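2019-09-26
Milagros Toledo

朝から Ustix の2号機(手持ちのグリッパー)の整備をしました。前回の整備は8月で、そのときは1号機と一緒にパッドの交換だけを行い、関節は開けませんでした。今回は関節も開けましたので、順番と、途中で迷ったところを書いておきます。次にやる人が同じところで止まらないように、少し細かく書きます。日本語がおかしいところは、赤で直してください。

きっかけは、開き幅の値です。記録ソフト Jara の画面で、レバーを完全に離したときの値がもどるときと、もどらないときがありました。指を手で軽く外に押すと、正しい値になります。つまり、指が最後まで開ききらないことがある、という症状です。はじめは位置センサーを疑いましたが、センサーだけを手で回すと値はなめらかに変わりました。配線を曲げても変わりません。それで機械の側だと考えて、カバーを外すことにしました。

最初に電源を切って、ケーブルを抜きます。前に一度、電源を入れたままカバーを開けてしまい、Jara が記録ファイルを閉じられなくなりました。ファイルはあとで直せましたが、半日かかりました。カメラは外さずに、レンズに保護のふたをするだけにしました。カメラを外すと、取り付けの角度を全部やり直すことになります。今日はその時間がありません。

作業台には白い紙を敷きました。ねじが見つけやすく、落ちた粉の色もわかります。指のリンクは左右で形が同じように見えますが、交換はできません。裏側に前の担当の人が彫った小さな印があり、左が一本線、右が二本線です。私は最初にこの印を傷だと思っていました。1号機には印がありませんので、そちらを開けるときはテープで名前を付けてから外してください。

銀色の丸いねじは、内側(パッドのそば)のほうから先に緩めました。外側から緩めると、リンクが自分の重さで倒れて、内側の穴に斜めの力がかかります。手順書では外側が先になっていますが、私は反対のほうがよいと思います。どちらが正しいかは、図面を描いた人に確認したいです。手順書のこのページには鉛筆で「?」を書いておきました。

ねじはどちらも、とても固かったです。8月より前に誰かが Ronlow のねじ止め剤を多く塗ったようで、ねじ山の奥まで入って固まっていました。無理に回すと頭の溝がだめになりますから、ドライバーを強く押しつけながら、少し締める方向に回して、それから緩めました。締める方向に先に動かすやり方は、前の職場で教えてもらいました。右の外側のねじだけは、それでも動かず、先に昼ごはんを食べに行きました。もどってからもう一度やったら、すぐ動きました。理由はわかりません。

関節の中を見ると、左の内側の軸に、繊維がたくさん巻きついていました。ピンセットで引くと、長い一本の糸のように出てきます。色はほとんど灰色ですが、中のほうに青い糸も混ざっていました。布の作業が続いたあとですから、原因はこれでまちがいないと思います。右の関節にも少しありましたが、動きを止めるほどではありませんでした。糸は小さい袋に入れて、ノートのこのページに貼りました。捨てないでください。どの布から多く出るのか、あとで比べたいです。

軸の表面には細い線の傷が付いていました。爪で触ると、少し引っかかります。600番の紙やすりで、水を付けないで、軸の長さの方向ではなく回る方向に軽く磨きました。強く磨くと軸が細くなって、今度はがたが出ます。磨いては拭き、拭いては穴に入れて回す、ということをくり返して、引っかかりがなくなったところでやめました。穴の側は磨いていません。綿棒にアルコールを付けて、黒い汚れが付かなくなるまで拭きました。綿棒の綿が残らないように、最後はライトで穴の中を見ました。

スペーサーの薄い輪は、左の内側が一枚割れていました。割れた半分は軸に残っていて、もう半分は糸のかたまりの中から出てきました。予備は Storero の棚の上から二段目、左の引き出しにあるはずでしたが、袋が空でした。空の袋を引き出しにもどさないでほしいです。同じ大きさのものが隣の引き出しに混ざっていましたので、それを使いました。厚さをノギスで測って、割れたものと同じであることを確認しています。注文票も出しておきました。

組み立てのとき、グリスをどうするかで少し考えました。グリスを付けると動きは軽くなりますが、糸くずも付きやすくなります。布を扱わない作業なら付けるほうがよいと思います。2号機はしばらく布の仕事が多い予定です。それで今回は関節にはグリスを付けず、レバーの奥の、外から糸が入らない場所だけに少し付けました。この選び方がよかったかどうかは、次に開けたときにわかるはずです。どうか次の人は、関節に油を足さないで、そのままの状態で開けてみてください。

ねじ止め剤は同じ Ronlow のものを使いましたが、量を減らしました。ねじの先から三山目に、つまようじの先で一点だけ付けます。それから締めて、一度止めて、リンクを指で動かして重さを確かめてから、最後まで締めます。最後の少しの回転で、急に重くなることがあります。重くなったら、その少し手前にもどします。この感じは言葉で書くのが難しいです。「リンクを横にして手を離すと、ゆっくり落ちて、途中で止まらない」というのが、私の目安です。左右で落ちる速さが同じになるように合わせました。

そのあと、パッドの向きを見ました。パッドの面は平行で当たるのが基本ですが、2号機は前から先端が先に当たるように少しだけ内側に向けてあります。布の端をつまむためです。この角度は手順書に書いてありません。今回、関節を開けたことで角度が変わっていないか、薄い紙を一枚はさんで引いてみました。先端ではしっかり止まり、根元では少しの力で抜けます。前と同じ感じです。紙は毎回同じ種類を使わないと意味がありませんから、引き出しに「パッド用」と書いて束を入れておきました。メモ用紙に使わないでください。

パッドの表面は、アルコールではなく、水で固くしぼった布で拭きました。8月に交換したとき、アルコールで拭いた一枚の表面がすべりやすくなったことがあります。偶然かもしれませんが、同じことをもう一度試す勇気はありません。拭いたあとはよく乾かします。急いでいるときも、ドライヤーは使わないほうがいいです。接着のところが温まると、パッドが少しずれます。

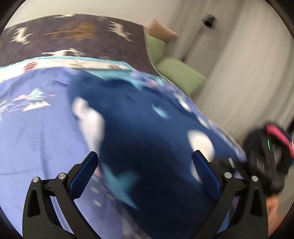
組み立てが終わってから、すぐに校正をしてはいけません。電源を入れて、20分待ちます。センサーの値は、電源を入れた直後に少しずつ動いて、それから落ち着きます。前に待たないで校正をした日の記録は、あとから見ると、全部の値が同じ方向にずれていました。私はこの待ち時間に、ねじの頭に合いマークを付けました。ねじの頭からリンクまで、細いペンで一本の線を引きます。線がずれていたら、ねじが緩んだことがわかります。毎回ドライバーで確認するより早いですし、ねじも傷みません。

校正は二つの点で行います。閉じた点と、開いた点です。閉じた点は、パッドの先が軽く触れたところで取ります。強くにぎると、パッドがつぶれて、ゼロよりも小さい値になってしまいます。Jara の画面で「閉」のボタンを押す前に、レバーから一度力を抜いて、値が止まってから押してください。これを三回やって、三回とも同じ値になったら保存します。今日は二回目だけがちがう値になり、最初からやり直しました。たぶん私の手に力が入っていました。

開いた点は、金属のゲージを使います。ゲージの幅は 43 mm で、これをパッドの間に置き、両側が軽く触れるようにします。全開の位置では取りません。全開の位置はストッパーの当たり方で少し変わりますので、基準にはよくないです。この点についても、手順書の文章はあいまいで、「開いた位置」としか書いてありません。私は最初の月、ずっと全開で取っていました。ですから、8月より前の私の記録で、開き幅の値が大きい場合は、それが理由の可能性があります。直し方は別のページに書きました。

次に、開閉を 200 回やりました。手でやりますから、途中で疲れます。にぎる速さが変わらないように、メトロノームの音に合わせました。はじめの数十回は左がほんの少し重く感じましたが、途中から左右の差がわからなくなりました。終わったあとで合いマークを見ると、どれもずれていません。全開の値も、毎回同じところにもどっています。Jara のグラフで見ると、上の端が一直線にそろっていて、朝の記録のような段がありません。朝のグラフと並べて印刷し、裏表紙に貼りました。

それから、カメラの確認をしました。取り付けを外していなくても、ねじを強く回したあとは、角度が変わることがあります。確認のしかたは簡単で、パッドを閉じた状態で一枚、開いた状態で一枚を撮り、先月の同じ二枚と重ねます。閉じたときのパッドの先が同じところに来れば問題ありません。今日は重ねてもずれが見えませんでした。レンズは、ブロアーで粉を飛ばしてから、専用の紙で中心から外へ一回だけ拭きました。丸いレンズですから端のほうに油が残りやすく、明るい壁を映すと白くにじんで見えます。このにじみは、暗い部屋で見ても気がつきません。

動かしながら撮ったときの背景の流れは、シャッターの設定の問題で、レンズの汚れではありません。前にこれをまちがえて、きれいなレンズを何度も拭いたことがあります。見分けるには、道具と一緒に動いている指のところを見ます。指がはっきりしていて、背景だけが流れていれば、拭く必要はありません。指までぼけていたら、レンズかピントを見ます。流れを減らしたいときはシャッターを速くしますが、そうすると部屋の明かりが足りなくなります。ライトを足すか、腕をゆっくり動かすか、どちらかです。私は腕のほうを選んでいます。

寝具の上で使うときの注意も、ここに書いておきます。重なった布の一番上だけをつまみたいときに、指を立てたまま上から押すと、下の布まで一緒に取ってしまいます。指を少し寝かせて、先端の片方を先に布に触れさせ、それから閉じるとよいです。また、布の上で指を引きずらないこと。糸くずが関節に入るのは、つまむときよりも、引きずるときのほうが多いと私は考えています。まだ数字で示せる証拠はありません。袋の糸を比べる話は、そのためでもあります。

布の作業のあとの手入れを、今日から次のように変えます。まず作業が終わったら、すぐにブロアーで左右の関節を外側から吹きます。そのあとパッドを開いて、内側から吹きます。順番を反対にすると、外の糸が中に入ります。次に、関節のすき間をライトで見て、糸が見えたらピンセットで取ります。引いて切れそうなときは、引くのをやめて、リンクを少し動かしながら取ってください。切れた糸は奥に残って、あとで今日のようなかたまりになります。掃除機は使わないでください。小さい輪が緩んでいると、一緒に吸ってしまいます。

手入れをした日は、ケースのふたの表に名前を書きます。名前がない日が続いたら、私が聞きに行きます。怒りませんから、やっていないときは、やっていないと言ってください。

ケーブルについても一つあります。カメラのケーブルが、レバーの付け根のところで強く曲がっていました。今はまだ映像に問題はありませんが、外の皮に白い線が出ています。曲がりが大きい円になるように、結束バンドの位置を少し後ろに動かしました。バンドは指が一本入るくらいのゆるさにしてあります。見た目がだらしないと言われるかもしれませんが、締めないでください。手を返したときに、この余りが必要です。

1号機は今日は開けていません。手で動かした感じでは悪くないのですが、右の指を閉じる途中に、小さく「かち」という音がします。音だけで、値には出ていません。同じように糸が入っているのか、スペーサーが割れかけているのか、外からは判断できませんでした。部品が届いてから開けるつもりです。それまでは、1号機は箱や容器のような硬いものの作業だけに使ってください。Jara の予約の欄にも、そのように書きました。

手順書を直すところを、忘れないうちにまとめておきます。ねじを緩める順番は、図面の担当に聞いてから直します。開いた点をゲージで取ることは、すぐに書き足してもよいと思います。パッドの先を内側に向けていることも、理由と一緒に書いたほうがいいです。紙をはさむ方法は、写真があるほうがわかりやすいですが、私は片手で紙を引きながら写真を撮れませんでした。誰か手伝ってください。ねじ止め剤の量は、文章では「少量」ですが、少量という言葉は人によってちがいます。「三山目に一点」と書くのはどうでしょうか。

使った工具は全部もとの場所にもどしました。細いピンセットだけは先が曲がっていましたので、もどさずに私の机に置いてあります。直せたら返しますし、直せなければ新しいものを頼みます。600番の紙やすりは最後の一枚を半分使いました。残りの半分は Storero の棚の一番下にあります。

夕方、もう一度電源を入れて、全開の値だけを見ました。校正のときと同じ値でした。明日の朝、冷えた状態から電源を入れたときの値も書きたいので、誰も先に2号機を使わないでください。この下の三行は、そのために空けてあります。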